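1/ Strata meeting minutes, July 2021, for those who had the good sense to skip it. Item one was bins. It ran 30 minutes.

2/ Ginette Gagnon wants the green bin moved closer to the laneway. Ginette Chan wants it moved closer to Ginette Gagnon.

3/ The quote for a new letterbox bank came in at $3825. Évan Renaud asked if that included letters.

4/ Parking. Unit 12 still believes the visitor spot is a personality trait.

5/ Colour of the front fence deferred again. It's been grey since June and I've grown fond of it.
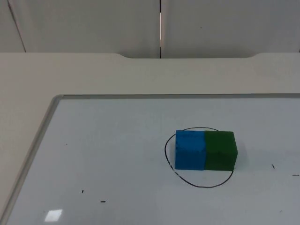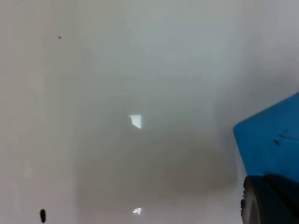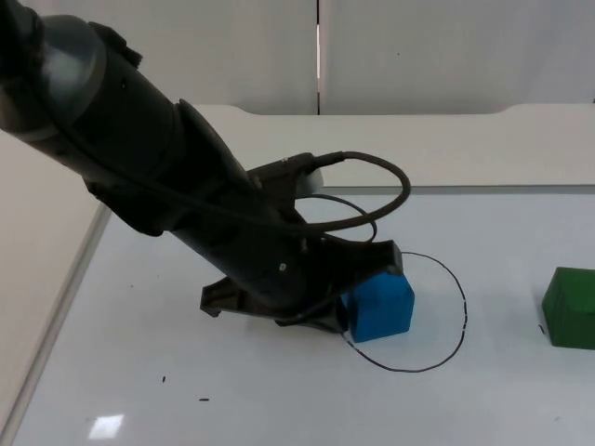

6/ Any other business: Isabelle Perron has found a possum in the roof. It has better attendance than I do.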